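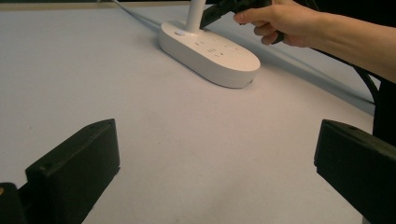
I've been using the Pullano ice press for sixteen weeks of Friday-night drinks, and I bought it for one reason, which was that I was tired of cloudy ice in an Old Fashioned. It is the electric kind, with a warmed plate on top and bottom that melts a block of ice down into a ball. The cord is short. Mine wouldn't get from the bar cart to the wall, so it runs off a white power strip, the oval sort with a little round button near one end. Plan for that before you pick a spot for it.

The press makes a ball 70 millimeters across. That is big. It fits my heavier rocks glasses with a little room to spare and won't go into the narrow ones at all, so measure yours first. The smaller model, the Pullano 4, makes four little spheres at a time, but I haven't tried it.

You need a block to start with. The molds in the box freeze from all sides and give you a white core, same as any tray. I get much better results cutting blocks from a small cooler left in the freezer with the lid off, then letting them sit on the counter until the frost is gone. Skip that and the ball cracks when the bourbon hits it. I lost three in a row that way in July.

Todor Radulović, who got me into stirred drinks in the first place, has the older Fonedach press. It has no cord and you warm it under the tap. His is quicker for the first ball and slower for every one after, and by the third he is back at the sink. The Pullano keeps the same pace all evening. For two people I'd call them even.

Things I don't like: the drip tray is shallow and spills if you move it full, the top plate has a rim that holds water, and the power light is on the back. The finish has held up fine.

It cost me $294 at Ivanov, including the tongs. The tongs are bad and I use my own.

If you mostly drink things served up, save the money. A Manhattan or a Martinez gets nothing from it. For an Old Fashioned, a Negroni or plain whiskey it does what I wanted, and the last sip is noticeably less watery than it used to be. I'm keeping it.

Posted 23 November 2018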